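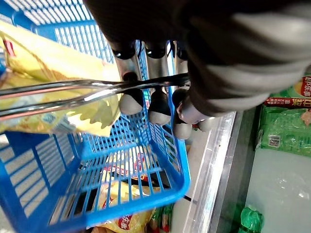 Salted Caramels in a Small Kitchen: A Term Project on Texture, Wrapping and Keeping

Rekha Poojary and Dinesh Iyengar
Confectionery and Food Gifts, second-year project
26 February 2023

Why we chose caramels

When our class was asked to pick a sweet that could be made in small batches and given as a present, most of our classmates went straight for fudge or marshmallows, and we very nearly did the same. What changed our minds was a tin of soft caramels that Rekha's aunt had brought back from a trip, each one twisted up in waxed paper, and the two of us finished the lot during one planning meeting (we are not proud of this, but it was a very long meeting!). By the time the tin was done we had started arguing about why some of them were chewy and some were almost runny, and that argument became our project.

The question we settled on was a simple one. How far can you change the cooking temperature of a basic salted caramel before people stop enjoying it as a gift, and does the wrapping make any difference to how well it keeps?

The recipe

We used the same recipe all the way through so that our batches could be fairly compared. It is sugar, glucose syrup, heavy cream, butter, a little vanilla and flaky salt, cooked in a heavy pan and poured into a lined tray. We melted the sugar and glucose together first, let them turn a deep amber, and then added the cream, which we had warmed beforehand. Our very first attempt used cream straight from the refrigerator and it spat all over the stove, so please do warm it. The butter went in last, cut small, and we stirred until it had all disappeared.

We made 3 versions, which we named after the teams in our class quiz league, mostly so that our tasters couldn't guess anything from the labels. Haver was the softest, taken off the heat earliest. Isix was the middle one. Varma was cooked the longest and was meant to be firm enough to stand up to a warm room. Each batch was left overnight under parchment, then cut with an oiled knife.

We should say a word about cutting, as it took up more of our time than the cooking did. Haver stuck to everything. Dinesh found that putting the tray in the refrigerator for a short while before cutting helped a great deal, and that wiping the blade between cuts helped even more. Varma behaved beautifully under the knife, though the corners chipped here and there. We ate the chips.

Wrapping and boxing

For wrapping we compared waxed paper twists with clear cellophane. The finished caramels went into plain card boxes of 18, with a folded sheet of tissue on the bottom. We called our finished box Kiritz, a word Dinesh made up on the bus and which we both grew fond of. Rekha drew the lettering by hand and we copied it onto stickers.

The cellophane looked prettier, we both thought so, and it let the color of the caramel show through. The waxed paper was much kinder to our fingers and came away cleanly from the firmer sweets. On Haver, neither of them worked very well.

What our tasters said

We handed out 80 short comment cards to students and staff and asked people to tell us which caramel they would be happiest to receive. Isix was the clear favorite, and the word that came up over and over was "buttery." Haver had a small but very loyal following, including one of our instructors, who asked if there was a jar of it anywhere. Varma got the kindest remarks about its flavor, which we put down to the darker taste that comes with longer cooking, but several people wrote that it was hard on the teeth.

Keeping

We kept boxes of each version on a pantry shelf and looked at them again after 2 weeks. Isix in waxed paper had held its shape and still tasted fresh to both of us. The Isix pieces in cellophane had gone a bit sticky at the ends, where the twists had loosened. Varma had hardly changed. Haver had slumped into the tissue and had to be eaten with a spoon, a job we took on gladly.

What we would do differently

We would buy a better thermometer before anything else. Ours was slow to catch up, and we suspect our first tray of Isix was a shade hotter than we wrote down. We would also like to try smoked salt, and a version with toasted sesame that Rekha has been talking about since the start of term. In June we hope to repeat the keeping test in warmer weather, with the boxes stored side by side in the same pantry, and add the results to this report.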